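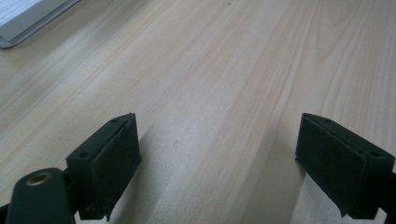

Pladstead Shared Workrooms
Minutes of the furniture and fittings meeting, February 20, 2019
Start 10:05, end 11:20. Quorum present. Minutes of the previous meeting accepted with one correction: under item 3, "legs" should read "leg plates".

1. Tabletops, main workroom

The surface report was taken as read. The tops are pale wood with a straight grain and a matte to satin finish. The meeting discussed whether to keep the present sheen or go to a full gloss at the next refinishing. Gloss was rejected on account of glare from the ceiling lights and because scratches show more on it. Agreed to stay with matte to satin.

Brinkmann quoted 1790 for sanding and refinishing all tops in one visit, or 1113 for the main workroom alone. Both prices include pickup of the old felt pads. Neither includes moving the tables. The second quote was accepted, subject to a written statement of the drying time. The first version of the quote gave two different drying times on two pages.

Action: request corrected quote. Due before the March meeting.

2. Cleaning products

The spray cleaner now in the cupboard contains ammonia and is to be withdrawn from use on wood. It may still be used on the windows. Statidov supplies a neutral soap concentrate at 121 per case, delivered. One case approved. Dilution is to be marked on the bottle itself – the loose card went missing twice last year.

Cloths: microfiber only, wiped with the grain. Paper towels remain available for spills.

3. Devices and trays on tables

Hard-edged items left on the tops overnight were discussed again. Rubber feet on some laptops have left dull rings on older finishes. Two proposals were made:

a) Thin desk mats at every seat.
b) A clear-table rule at closing time, with devices and trays placed on the side shelf.

Proposal (a) was costed at up to 800 using the Nultevia mats. It was objected that mats trap grit underneath and would hide the wood that is being paid for under item 1. Proposal (b) carried, four to two. The rule starts after the refinishing and will be reviewed after three months.

Action: shelf to be cleared of binders and measured. If it is less than 14 inches deep it will have to be replaced, and that comes back as a separate item.

4. Seating

Two chairs have loose back screws. Tighten and add thread lock. The request for casters was declined for this room (floor finish).

5. Other business

The door closer on the storage room is slamming again – adjust the second valve, not the first. The spare hex keys are in the drawer marked "lamps" and should be moved to the one marked "tools".

Cable covers under the window tables were held over for lack of a price.

Next meeting: March, date to be posted on the board once Brinkmann confirms a slot.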